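How I record a wrestling watch-along podcast at home

People keep asking how I put my show together, so I'm writing it all down in one place. My setup is cheap and my bedroom is my studio, so don't expect anything fancy!

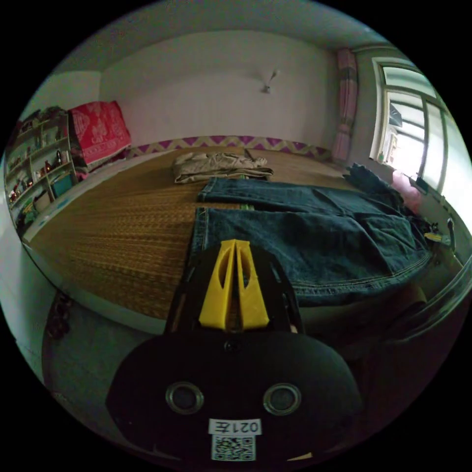
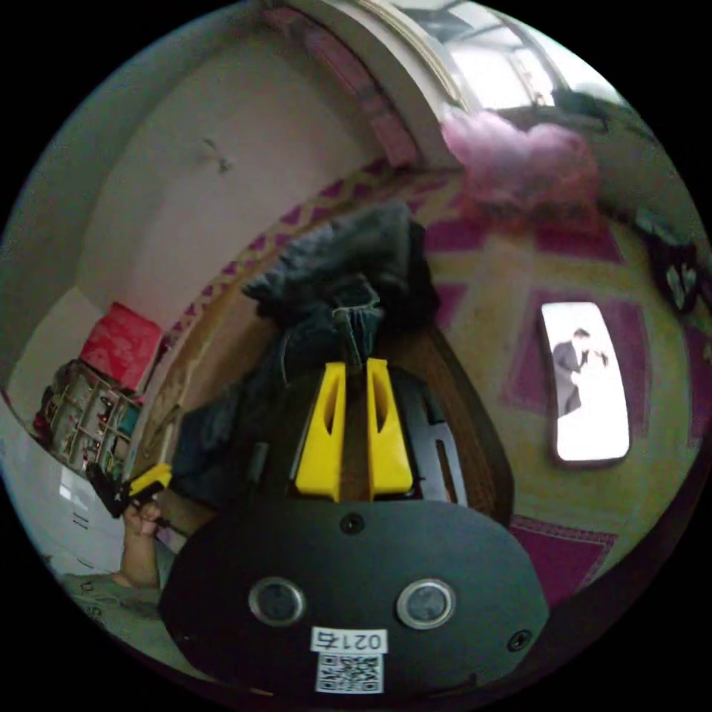 First, pick one card and stick to it. My early episodes tried to cover a whole year of Teixeira shows and ran forever (sorry to everyone who sat through the Genivaldo Meireles one). Now I do a single night, usually 8 matches, and I watch it twice – once for fun, once with a notebook.

On the second watch, write down the time every match starts. You'll want those when you tell listeners to hit play. I count down from three out loud, then say the name of whoever is walking to the ring. If I say "Odair Leite is through the curtain" and you see Benedito Rangel, you need to back up a bit.

Next, sound. Wear headphones and keep the crowd noise out of your mic completely. I record into Sament, one track per person, and save before I touch anything. I lost a great tag team argument in January and I'm still mad.

For editing, I cut the long silences and leave the laughing in. A three-hour card came out at 121 minutes last time once I skipped the promos.

Then write your show notes. Mine run 700 words, with every match and its start time listed. Upload it, post the link, and go answer the people telling you Ronaldo Brito deserved the belt. He did not.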